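Palcombe Home Forum > Bedrooms and Linen > Fitted sheet won't stay on, deep mattress

ultby_rd
Posts: 698
Mattress is a double, 14 inches deep including the topper. The fitted sheet is a standard one in cotton and comes off at the head corners within two nights. I have tried turning it the other way round and washing it cool in case it had shrunk. No change. I don't want to buy another set if the fixing can be sorted with straps or clips. What do people use?

tenter_hook
Posts: 3,579
Measure the pocket of the sheet before you do anything else. Lay it inside out, pull one corner seam straight and run a tape from the elastic to the top of the seam. If the figure is less than the mattress depth plus a couple of inches for the tuck, no strap will cure it for long. The elastic is sitting on the side wall of the mattress with nothing to grip underneath.

Most sheets sold as standard are cut for a mattress with no topper.

ultby_rd
Pocket is 12 inches. So it is short by two before any tuck. I take the point, but the sheet is otherwise sound and I would still like to try straps first.

marl_and_twine
Straps work. I have used flat ones for years on a deep mattress with a short sheet. Run them corner to corner under the mattress, not across each corner. The short corner type only pulls the two edges together and leaves the corner itself free to ride up.

tenter_hook
Disagree on that. Full diagonals need the mattress lifted every time the bed is changed, and on a heavy mattress that is a two-person job. Corner straps can be done from the side of the bed. They also put the pull where the sheet is failing.

marl_and_twine
You lift it once. Leave the straps in place underneath and unclip the ends on wash day.

tenter_hook
Until they slide to the middle and you are feeling for them with your arm in up to the shoulder.

ultby_rd
I have one flat black strap in the drawer already, and the red sheet is on the bed now, so I will start with that.
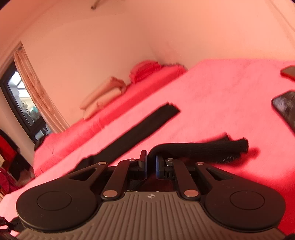 Last edited by ultby_rd: February 5, 2022

Strap is on top of the sheet there. It is flat with a squared end, no hook or clip supplied. Would you sew something to it, or buy clips to suit the width?

marl_and_twine
Buy clips. Get the sort with a rubber insert in the jaw and a slot at the back for webbing. Measure the strap width first, as a slot that is too wide lets the strap twist and then it shows as a ridge along the edge. Braces clips are fine if the spring is strong enough.

pelmet
Don't sew anything to the strap. If you do sew, sew to the sheet: a short loop of cotton tape on the hem at each corner, stitched through the elastic casing and not through the elastic. Clips chew the hem over time. I had one go through on a Zusetholm sheet after a winter of use, and the fabric was in good order everywhere else.

tenter_hook
Agree with pelmet about the hem. Also check whether the strap has any stretch in it. Plain webbing with no give is the wrong thing here. When you sit on the edge of the bed the side of the mattress compresses, the strap goes slack, and when you get up it snatches at the clip. You want a section of elastic somewhere in the run.

ultby_rd
No stretch in it that I can find by pulling.

tenter_hook
Then cut it and let in six inches of wide elastic, overlapped an inch at each join and box stitched. Or leave it in the drawer.

marl_and_twine
Or use it as it is with a buckle and don't overtighten. I think we are making hard work of this.

pelmet
One more option. Unpick the elastic at the head end only, add a strip of matching cotton four inches deep, and put the elastic back on the new edge. It is under the mattress, so the colour needn't match well, though with a red that strong I would wash the strip separately first if it is white. An old pillowcase gives enough for both corners.

ultby_rd
That sounds the better repair. I have a Jiang pillowcase that has lost its pair. I will do the head end with the strip and keep the strap for the foot if it still creeps.

tenter_hook
Pre-wash the pillowcase at whatever you wash the sheet at. Otherwise the strip will shrink on its own and you are back to 12 inches.

ultby_rd
Noted. Both go through at 40.

marl_and_twine
Still say diagonals.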